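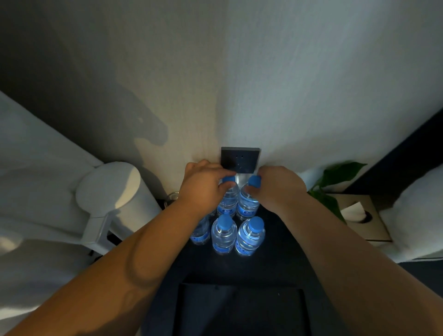 Trillilen is the name of our small guest house near Maltley, and this page shows how we prepare a room before the guests arrive. I wrote it first for my cousin Till Engelhardt, who helped us in November and wanted to know where every thing has its place. Water is the part I like best to arrange. The bottles with the blue caps go together on the dark table, close to the wall under the outlet, and the white kettle stands on the left side with a drinking glass near it.

## The drinks table

We set it up in the morning, before the beds. I take the bottles by the cap, two at a time, because then there are no finger marks on the clear part. The labels are blue all around, so it does not matter much which side looks to the room.

The rows do not need to be perfect. Sieglinde Schwerdtfeger, who had the house before us, used a ruler for this, and her table was very beautiful, but I do not have so much patience.

## The kettle

It stays on its base. Please fill it only when the guests ask for tea - old water in a kettle has a taste. Once in 2 weeks we clean it with vinegar and rinse it well.

## Glasses

Every guest gets one glass, also when there is water in bottles. Many people do not like to drink from the bottle in the evening. We wash the glasses by hand and dry them with the thin towels from Hellwig, the small shop beside the station.

## What we charge

The water is included in the price of the room. If somebody wants more, the extra bottles are in the cupboard in the hallway and cost 75 cents each. Guests put the coins in the tin, and we empty it on the first day of the month.

## Still to come

The bathroom shelf, the reading corner and the new coat hooks. The hooks I ordered from Gretero and they need about five more days.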